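### 4.2 Data collection at the Drornby site

We collected all demonstrations for the Tarnura policy in one room of the Drornby site. The operator controlled the humanoid from a separate desk and could use only the robot's own cameras. Each task was repeated 40 times, and the start pose was changed after every 9 trials.

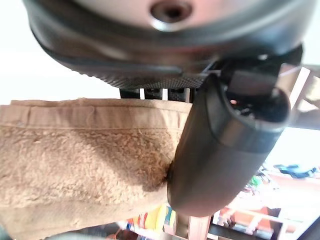
**Figure 3.** Wrist camera view, with a gripper finger pressed into a tan fleece cloth.

Cloth was difficult for the baseline, as the fold near the finger changes its shape with every small motion. We therefore gave the wrist view a higher weight in training. Transparent surfaces are a second problem, and for these we kept the frames in which only a bright edge marks the sheet.

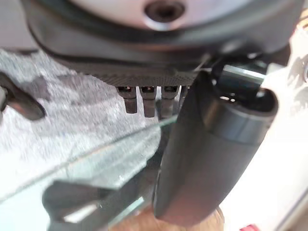

*Source: Nilex project, wrist camera recording.*

Depth values near such edges were removed before training. The head camera was used for planning the reach, and the wrist camera for the last part of the motion.
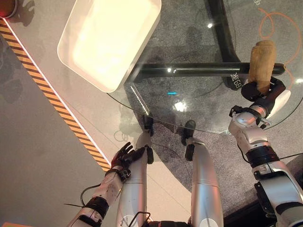 The two streams were synchronised by the Reuter logger. We discarded 4 trials in which one stream was incomplete, and 2 of them were recorded again in March.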